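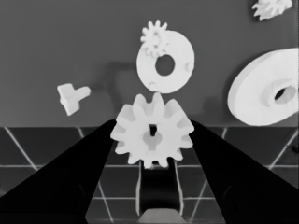 Start your gear-assembly arm project in simulation, and start it with the gripper. I know, I know, you want to see motors move! But an evening of dragging virtual fingers around will save you a bag of stripped printed parts later. The first thing to settle is how the fingers meet a round part with teeth on it. Hold a spur gear upright by its flanks, one finger from each side, and you get a good view of the bore, keyway slot and all. That matters a lot if your shaft has a key, since you'll want to know which way the slot points before you go anywhere near the shaft. Thick, rounded teeth are forgiving to grip. Fine pointed ones want a softer pad or a grip across the faces.

We're building a two-arm bench at the Larnham shared workshop that will put together small printed gear trains, and these are the tips I'd have loved to find when we began.

Model your parts at true size and let the simulator work out the mass. I typed in weights by hand for the first batch and put a decimal point in the wrong place, so our ring weighed as much as a bowling ball. The arm sagged, I blamed the controller for two evenings, and Bence Mészáros found it in less than a minute. (Thank you, Bence. Please stop bringing it up.)

Leave the colors plain. White parts on a gray table, black arms, done. You can see contact problems so much better without textures, and the whole thing runs faster on an old laptop. Ours is a hand-me-down with a missing key and it copes fine.

Put a grid on the floor. It costs nothing and it tells you straight away if you've knocked the view crooked.

Simplify the collision shapes, but do it by hand. The automatic option wraps a gear in a smooth skin and fills in the hole, and then you'll wonder why the peg won't go in. For rings and discs I build the collision shape out of 16 wedges arranged in a circle. For gears I keep the teeth only on the ones that have to mesh and let the others be plain cylinders with a hole.

Save your starting layout as its own file, and don't overwrite it. Call it something boring like "table_start" and make it read-only. Then every test begins from the same place and you can compare one run with another. 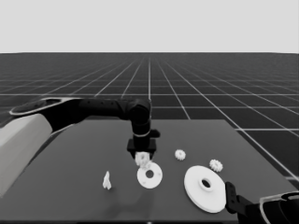 Larnham, Saturday, December 28, 2024

Holiday week, so the big bench was free and we had a long, happy day on the approach moves. Tips from that:

Come in from straight above. Bring the gear over the ring with the wrist vertical, pause, then lower. Slanting in from the side looks graceful and clips everything on the way. We set the pause 20 mm above the part and I'm very fond of that pause, it's where you catch most of your mistakes.

Spread the parts out. With spare gears and a big disc sharing the table, leave at least a gripper's width between them. The fingers need room to open too, and I always forget that.

Give the second arm a parking spot and a rule. Ours is simple: an arm can't enter the middle of the table until the other has reported that it's out or holding still. Write that rule in one place in the code. We had it in three places and they disagreed.

Slow the last bit down. Full speed for travel, a crawl for contact. If a part jumps when the fingers close, try a smaller time step before you touch the friction numbers. Friction is tempting to fiddle with and you can lose a whole afternoon to it.

Run it in batches. One good pick means very little, so we let a batch of 400 go through while we ate lunch, with the parts nudged a little differently each time. The first batch gave us 284 clean picks. Not great! But the log showed that most of the misses were with one gear, close to the table edge, and moving its starting spot was a two-minute job.
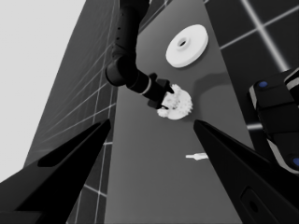
Hajnalka Juhász wrote in to say that she would do the pegs before anything else. Her own bench at Culumden kept dropping them until she started picking each one up by the plain end, well away from the flange, with the fingers opened only a little wider than the rod. A wide-open gripper, she says, sweeps a small part sideways before both fingers have touched it. She also suggests closing in two steps, first to light contact and then to full grip, and asks whether we tried handing a part from one arm to the other.

Not yet, but it's next on the list! I've put the two-step close in already and I love it. For the handover my plan is to let one arm hold completely still while the other does all the moving, and to swap the roles once that works. If you've done it differently, write and tell me how, and please include your finger pad thickness.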